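Ondbridge Packing Hall – Line 2 Monthly Safety Inspection
Inspector: Gillespie Buchanan
Month: December
Shift inspected: Friday, first shift
Line status: stopped and locked out for sections 1 to 4, running empty for section 5

Marks used: OK, OK with comment, Fix, N/A. Items marked Fix carry over to the next sheet until signed off by maintenance.

1. Floor and walkways

1.1 Walkways clear to full marked width. Fix
Shrink wrap rolls stored inside the yellow line at the Kamath wrapper, second month in a row. Rolls were moved while I was there. The storage rack by the north wall has room for them on the lower shelf.

1.2 Floor dry and free of loose product. OK with comment
Small amount of cardboard dust under the case erector. Swept. Add to the end-of-shift list.

1.3 Floor markings legible. OK with comment
Paint worn through at the forklift crossing. Still readable in daylight, poor under the night lamps. Repaint at the next shutdown.

1.4 Anti-fatigue mats flat, no curled edges. Fix
Mat at the inspection station has a raised corner. Replace it. Tape is not an acceptable repair on this item.

2. Guards and covers

2.1 Fixed guards in place, all fasteners fitted. Fix
Drive end guard is missing one lower bolt. The bolt was not found in the drip tray. Fit a new one with a captive washer.

2.2 Interlocked doors stop the line when opened. OK
Tested at both doors on the Aron case erector after restart. See 5.2.

2.3 Nip points at tail pulley covered. OK

2.4 Warning labels present and readable. OK with comment
Label on the tail end is faded. The Mernis parts list has it under item 942. Order one spare as well.

3. Electrical

3.1 Panel doors closed and locked. OK

3.2 Panel clearance kept. OK with comment
Nothing stored in front of the panel, but a trash cart was parked close to it. Operators reminded.

3.3 Cable glands tight, no damaged jacket. Fix
Jacket rubbed on the sensor cable behind the infeed side rail. No bare conductor. Reroute through the clip that is already on the frame and sleeve the worn part.

3.4 Run hours recorded. OK
Gearbox oil is due at 3000 hours. Maintenance has the order in.

4. Emergency equipment

4.1 Fire extinguishers in place, gauge in the green. OK

4.2 Eyewash station flushed this week, tag signed. Fix
Water ran clear, but the tag had no signature. An unsigned tag is scored as not done.

4.3 First aid cabinet stocked. OK with comment
Low on large bandages and burn gel. Restock from the office.

4.4 Exit door opens freely from inside. OK with comment
Closer is slow in cold weather and the door does not always latch. Adjust.

5. Running checks, line empty

5.1 Start warning horn sounds before belt moves. OK
Audible at the far end with the wrapper running.

5.2 Emergency stops tested one at a time, manual reset required after each. OK with comment
All stops dropped the drive. Resetting a button did not restart the belt, as required. The reset at the outfeed position is stiff – lubricate or replace the head before the next inspection.

5.3 Belt tracking. OK with comment
Belt runs slightly toward the wall side at the outfeed. No contact with the rail. Check again after it has been loaded for a full shift.

5.4 Unusual noise or vibration. OK with comment
Return roller squeaks. Bearing is likely dry. Listed for Friday maintenance.

6. People and paperwork

6.1 Lockout tags filled in completely. OK with comment
One tag had a name and no time. Both are needed.

6.2 Eye and hearing protection worn. OK

6.3 Hair, sleeves and lanyards secured. OK

6.4 Operator training records current. Fix
Refresher overdue for one operator on second shift. Keep that operator off line startup until it is done.

Follow-up: items 2.1 and 3.3 to be closed before second shift starts. Item 1.1 goes to the shift lead. Allow 20 minutes for the recheck, with the line locked out. Old inspection sheets go in the binder at the supervisor desk – please stop leaving them on top of the panel.

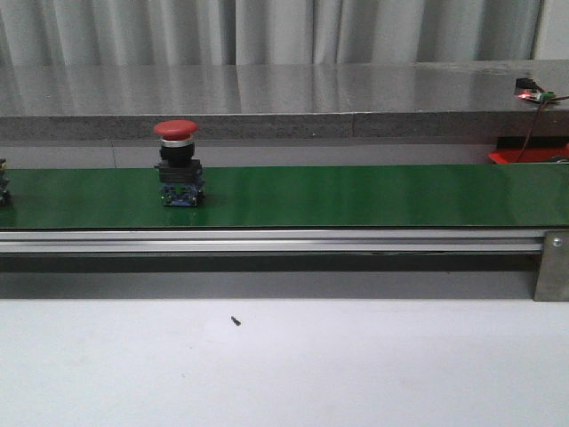

The binder is full, so start a new one for January and move the open Fix items across by hand.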